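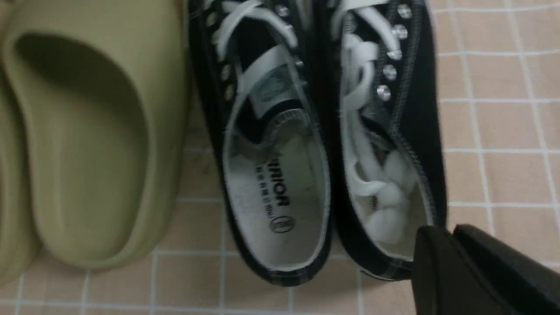 Two pairs, one hallway floor, Grastdale, February.

The slides belonged to Fidel Quezada. The sneakers did not, which was the whole trouble with the morning.

He had come out of the bedroom at ten minutes to six in his socks, meaning to get the paper, and had put his left foot halfway into olive foam before he noticed the company it was keeping. Black canvas. White laces, sloppy. He took his foot back out and stood on the cold tile and thought about who he knew.

It was not a long process. He knew his sister, who wore boots. He knew Brunet from downstairs, who had been wearing the same brown loafers since the divorce and whose feet were the size of bread pans. He knew a man at the Ploltberg office who ran marathons and talked about it, but that man's shoes were orange and cost 200 dollars, and he had told everyone so in the elevator.

Fidel crouched. His knees made their usual announcement. WARRIOR, said the insole, or said most of it, with a row of Chinese characters beside it that he could not read. The heel had gone a little gray. Somebody had walked places in these. Somebody had walked, in particular, here.

"Hello?" he said to the apartment.

The refrigerator answered, at length.

He checked the door. Locked, chain on. He felt this should have been comforting and gave it a minute to start working. Then he picked up the umbrella, put it down, and picked up the long shoehorn his father had left him, which had more reach and seemed better suited to the subject.

The kitchen was clear. So was the bathroom, unless you counted the towel on the floor, and he had been not counting it for several days. That left the living room, and in the living room, on the couch, under the good blanket, there was a person with a great deal of hair.

"You're holding a shoehorn," said the person.

"Casow?" said Fidel.

His nephew had been christened something else, but he had called himself Casow since he was 2, for reasons he had been unable to explain then and declined to explain now. He was nineteen. When Fidel last saw him he'd been shorter and more polite.

"You let me in," Casow said. "At like one. You were really nice about it. You made soup."

Fidel looked at the coffee table. There was a bowl on it, with a spoon, and a ring around the bowl where soup had been.

"I made soup," he said.

"You said you'd had one of your pills, and that I could stay as long as I wanted. You told me about a boat."

"I don't have a boat."

"You were pretty sad about it."

Fidel sat down in the armchair with the shoehorn across his lap. He tried to remember opening the door and got only a vague impression of carrots. It was galling to learn that he was a better host asleep. Awake, he would have asked a number of questions, starting with the bus and working up to the boy's mother.

"Does your mother know where you are?"

"You called her."

"I did?"

"You guys talked for an hour. She cried. She said you haven't talked like that since Grandpa."

He had 237 objections to all this, and the first one wouldn't come. Out on the street a truck was backing up. Casow had already pulled the blanket over his head.

Fidel went back to the hall to get the paper. He stepped into his slides, undid the chain, and stood there with his hand on the knob. Then he bent down, knees and all, and had a go at straightening out those laces.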